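28 August 2022

Back on the sourdough crackers! (Nayeli, if you're reading over my shoulder, yes, this is still the Kuver batch, and yes I'm going to finish the flour before I buy more.)

Starter was sluggish first thing so I fed it and left it alone till after lunch. Mixed 200 g of discard with 60 g of olive oil, salt, and the last of the rosemary Flor brought in. The dough felt greasy but it rolled out fine between two sheets of parchment. I've gone back to parchment after the mess in February, when I floured the counter and ended up with crackers that tasted like the counter.

First tray got 7 minutes a side and came out bendy in the middle. Second tray I rolled thinner, docked it all over with a fork, and dropped the oven a notch with a longer bake. Much better! Good snap, edges a little dark. Amparo likes them dark, I don't, so those went in her tin. Magdolna thinks the salt should go on top instead of in the dough and I want to try that, maybe half a tray each way so we can taste them side by side.

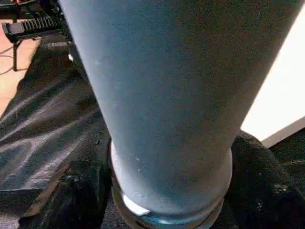 Third tray was the cheese one. Too much cheese, it spread and welded itself to the paper – delicious, but you couldn't call it a cracker. Next time I'll grate it finer and let it dry on a plate first.

To do: ask Giuliana which rye she used for the Fallness bake sale. Label the jar in the fridge, somebody nearly threw it out. Starter weighed 69 g after I took out what I needed, so feed it tonight before doing anything else.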